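Search this site Enter keywords Go

Gretum's Brelmont Mug Library opens its second counter in November

Reading time: 2 minutes

Print this page | E-mail this page 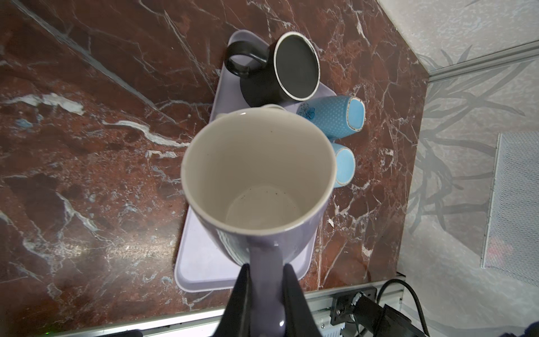
GRETUM - The Brelmont Mug Library, which lends cups and mugs to clubs, classes and neighborhood parties, will open a second counter at the Zoveck community kitchen this November. The new counter doubles the number of groups the library can serve on a weekend, and it puts a proper place for tea and coffee things in a kitchen that has wanted one for years.

The library started with 30 donated mugs on a single shelf. Last year it made 2,000 loans, to everyone from a chess evening to a very large birthday breakfast. Nothing in the collection has to match. Purple mugs go out with black ones, and light blue cups with a flower on them sit happily next to plain white. People pick favorites and ask for them again!

"I love seeing a tray go out with all those colors on it," said Milan De Bruijn, who runs the library. "We had a reading group that wanted the same set every time, and they got quite attached to it. With the Zoveck counter we can finally say yes to more groups on the same day."

Borrowing is free for groups based in Gretum. Mugs are booked by the tray, and a group can take up to 11 trays for one event. They can be collected the day before and brought back the day after. A quick rinse is plenty before they come back - the full wash, coffee rings and all, happens at the kitchen. Chips and breakages should be mentioned at the counter so the piece can be taken out of the collection.

Donations are very welcome. The library takes mugs and cups of any color or pattern, as long as they have a sound handle and no cracks. Tall mugs are in short supply just now, and so are trays with a raised rim.

The first session at Zoveck is on a Monday and begins at 10 a.m., with coffee served in the library's own mugs. Visitors can look through the collection, book trays for the winter and drop off donations. Sessions last 30 minutes for new groups, including a short tour of the kitchen.

Print this page | E-mail this page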